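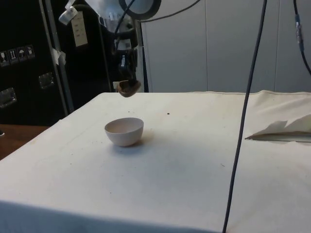
Pollatcombe's shared dining room will reopen on 14 December 2018 with second-hand bowls and table linen, after a call for donations brought in more than organizers had hoped for.

The room, on the ground floor of the old Nekomis building, has been closed since October while the floor was replaced. Most of its tableware was lost when a storage cupboard collapsed during the work. Residents have since dropped off 113 bowls and 49 tablecloths, along with a smaller number of plates and serving dishes.

Shirin Shirazi, who is running the reopening, said the bowls would be used for soup, nuts and dessert, and that matching sets were not a concern.

"We had matching sets before and they were chipped within a year," she said. "People can bring what they have."

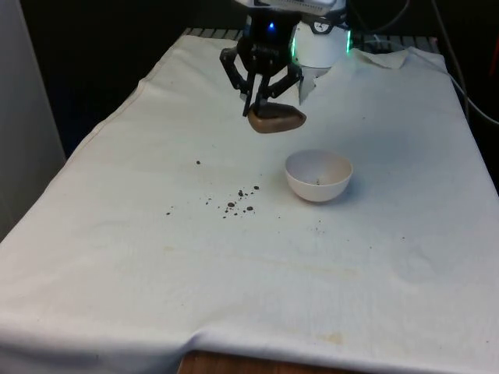

Tablecloths have been harder to sort than dishes. Some arrived still in their packaging, while others had been in use for decades. The white cloth on the table has a visible seam down its left side and faint yellowish-brown stains across the middle, and the small bowl standing on it is a plain one with a thin rim. Shirazi said marked cloths would be soaked again before the opening, and any that did not come clean would go under a second cloth or be cut up for napkins.

Omid Hosseinzadeh, who cooks at the dining room, has asked for more small bowls. The first meal will be lentil soup with bread, followed by baked apples, and he expects to need two bowls for each guest – one for each course.

The new floor cost $3,271, paid for out of the room's meal receipts. Coppens, the hardware store on the same street, supplied shelving for the replacement cupboard at cost. It will be fixed to the wall this time.

Bowls and linen can be left at the side entrance in the mornings. Glassware is no longer needed, and the room cannot take electric kettles or cutlery. Seats for the first meal are free, but names should be given at the door, as there are only 14 tables.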